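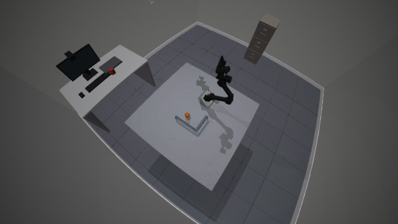

Square table, grey tiles, grey walls. Computer rendering.

THE GREAT TABLE QUESTION

Regulars at the Friday lunch in Gruststead will have noticed that we are still eating at the long trestles, and that the long trestles still bite. Two people lost skin to the folding legs in November, and one of them was me.

The proposal to switch to square tables came from Denise Birkett, who went to a wedding in Wandent and came home changed. Her argument is that at a long table you can talk to the person on either side and the person opposite, and if those three happen to be discussing their gutters then that's your lunch. At a square table seating 8 you can at least hear about the gutters from a fresh angle.

Ruaridh Lennox does not agree. Ruaridh has sat at the kitchen end of the left-hand trestle for as long as I've been coming, within arm's reach of the bread, and he regards any change to the floor plan as an attack on his neighbourhood. He has put his objections in writing. They run to two pages and mention the Romans.

We did try it out last month, with card tables borrowed from the bridge club. The good news first: it was louder, people stayed until nearly three, and Yayra Owusu met a woman from her own street whom she'd been waving at for years under the wrong name. The bad news is that soup is hard to pass around a corner. Kwabena Issahaku, who was serving, walked so far between tables that he asked whether we'd consider reimbursing his runners. Also, the bridge club would like it known that the felt was green when it left them.

Then there's the matter of colour. A pale top looks lovely until the beetroot comes out, and Senyo Bawa's beetroot comes out every fortnight. Senyo says a tablecloth would fix it. Whoever washes the tablecloths has asked me to say that it would not.

As for cost, new tables would set us back a good deal more than the tea tin holds, so we'd be looking at second-hand. Kwofie's on the main road has a few with the chairs thrown in, at 50 dollars a set, and one of them hardly rocks at all.

We'll put it to a show of hands after pudding this Friday. The hall holds 60, so come early if you feel strongly, and bring a plate if your surname starts with A to L. Ruaridh has asked for five minutes to speak beforehand. He has been given two.

Lunch is at noon as usual. It's lentil, or the other lentil. Would whoever took home the big ladle please bring it back.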